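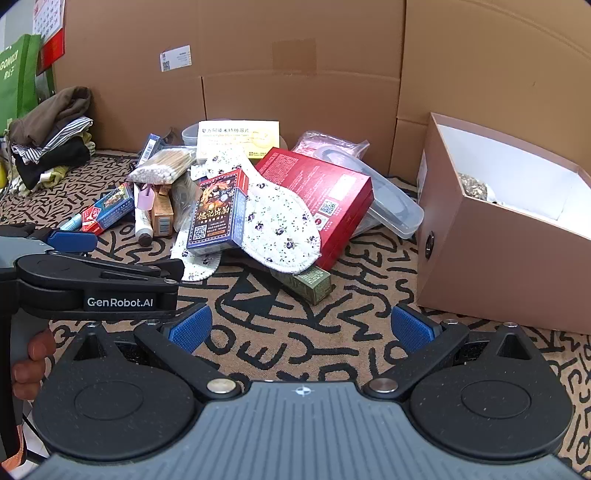

Moving out, what do you do with half-used stuff?

clotia574
Leaving Dilbridge end of February, 700 miles to Sokport. Movers want 900 just for the "misc" boxes. Do I toss the small household junk or haul it? Losing my mind over a drawer of batteries

Yakubu
Toss. Everything under ten bucks goes. Did 3,000 miles with one trunk, never missed a thing

lech_pietrzak
disagree. you rebuy all of it in week one – tape, hooks, sponges, lightbulbs. adds up to more than 900 easy

Yakubu
No way it's 900 in sponges lol

lech_pietrzak
not sponges. EVERYTHING. and food. spices alone

clotia574
ok food is the other thing. sealed stuff only? I've been using shoebox type trays, one per shelf 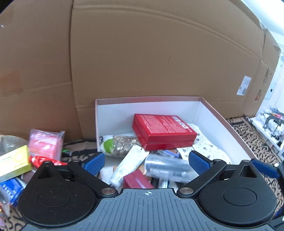
Dilbridge Swap & Share Club – Members' Board

kametepe
Kwadwo here, from the swap table. Sealed and in date, bring it by before 6 pm and someone will take it. Opened bags no. We get asked evrey week

Yakubu
See, give it away. Done

lech_pietrzak
sealed dry food weighs nothing, take it with you. give away the cans

kametepe
Cans go fastest here fwiw. Batterys we can't take, try the hardware store

clotia574
Great, so I still have the drawer. Keeping the spices, cans to Kwadwo, will fight the movers on the rest. Do you guys take lamps?

kametepe
Lamps yes. No shades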